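Caderno de bancada – célula de dois braços
22 de janeiro de 2018

Objetivo de hoje: perceber porque o planeador do Tornel perde a segunda metade da passagem quando as paredes estampadas estão montadas. Com as paredes lisas antigas isto não acontecia, ou acontecia tão pouco que eu não o apontei.

Estado de partida. Ramo de trabalho "passagem-b" do Ara, com a alteração no temporizador que deixei na última entrada. O módulo de perceção é o mesmo, não lhe toquei. Calibração mão-olho refeita de manhã nos dois braços, resíduo igual ao de sempre, portanto deixo isso fora da lista de suspeitos.

Primeira coisa que verifiquei: a segmentação. Eu tinha a ideia de que o padrão de terrazzo enganava a máscara, porque há lascas cor-de-rosa e azuladas de tamanho parecido com as peças pequenas. Corri o gravador durante 243 imagens com os braços parados e guardei as máscaras todas. Resultado: a máscara apanha lascas da parede do fundo, sim, mas sempre por cima da linha onde começa o chão. O filtro de altura devia eliminá-las. Não elimina, porque o filtro é aplicado depois de agrupar os pontos, e quando um objeto está levantado diante da parede, o grupo da peça e o grupo da lasca juntam-se num só. O centróide vai para trás e o planeador pede ao braço esquerdo um ponto que fica quase dentro da parede. Depois disso a verificação de colisão rejeita tudo, e com razão.

Passei o filtro para antes do agrupamento e acrescentei um corte por profundidade com 30 mm de folga a partir do plano da parede. O plano é ajustado uma vez no arranque e fica em memória. Se alguém mexer nos postes de alumínio é preciso reiniciar o nó, ainda não fiz aviso para isto.

Segunda coisa: o tempo. O Tornel tenta 3 sementes por pedido e só devolve erro quando esgotou todas. Enquanto isso o braço direito fica a segurar a peça na pose de entrega e o controlador de força da garra vai acumulando erro integral. Não vi a peça cair, mas nos registos a corrente do motor sobe em degrau de cada vez que o planeador responde tarde. Pus um limite no integrador (ficheiro de parâmetros, secção da garra direita) e agora o degrau desaparece. Gostava de entender melhor porque é um degrau e não uma rampa – suspeito que a mensagem de estado chega em bloco quando o nó do planeador liberta a fila, mas é só uma suspeita.

Terceira, mais pequena: as poses de pré-preensão do braço esquerdo estavam escritas para os dedos antigos. Os pontiagudos entram mais longe. Corrigi o deslocamento da ferramenta no modelo e apaguei a constante que alguém (provavelmente eu, em julho) tinha somado à mão dentro da função de aproximação. Havia 2 correções para o mesmo comprimento, uma em cada sítio, e anulavam-se quase.

Repeti a sequência a velocidade reduzida depois das três alterações. O ponto pedido ao esquerdo fica agora à frente da parede em todas as tentativas que gravei. Não medi ainda a taxa de sucesso e não quero escrever aqui uma impressão como se fosse resultado.
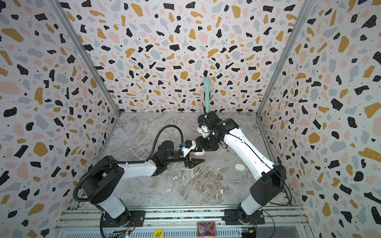 Fig. 1 – Peça verde na garra direita, garra esquerda aberta. Paredes estampadas montadas.

Nesta configuração a peça verde está quase na vertical diante da parede do fundo, ou seja, o caso mau para o agrupamento. As peças miúdas no chão continuam a aparecer na lista de objetos. O planeador trata-as como obstáculos, com uma margem exagerada. Por agora deixo assim.

Comparação com o código da Rowlands: eles fazem o corte de profundidade dentro do próprio driver da câmara. É mais rápido, mas perde-se a nuvem original e depois não se consegue reprocessar um registo antigo. Prefiro manter como temos.

Pendente:
– aviso quando o plano da parede guardado já não corresponde ao observado
– margem de obstáculo dependente do tamanho
– ver a fila de mensagens com carimbo de tempo em cada nó
– enviar as máscaras ao grupo de Hastcombe, pediram exemplos com fundo difícil
– juntar "passagem-b" ao ramo principal só depois de uma série completa a velocidade normal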